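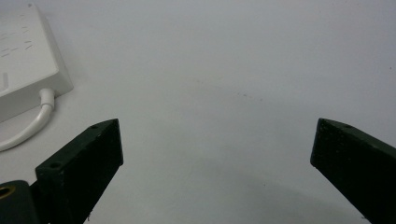
Two dark green fingers over a pale tabletop.

I have been using a Dristent wireless keyboard with my tablet since July, mostly for writing on the train. It pairs over Bluetooth and remembers three devices, which you switch between with a key at the top left. Switching to the tablet takes a second or two. Switching to my old laptop takes longer, and once in a while I have to do it twice.

The keys are flatter than I like. I got used to them after a week, but the right shift key is small and I still hit the up arrow when I want a capital. Aliki Balaskas has the older model and says hers is the same.

Battery life is fine. The box says 60 days and I charged it for the first time after 50, with the light still green. It charges from a regular phone cable.

The one real problem was the volume keys, which did nothing on the tablet. Leandro Herrera told me to hold the function key and press Tab until the light blinks, and that fixed it. The step is missing from the printed manual. I found it later on the support page, under a heading about TVs.

I paid full price at Kubiak and would buy it again, though I'd wait for a sale. Next I want to try it with the TV in the bedroom, if I can find where the Bluetooth menu is.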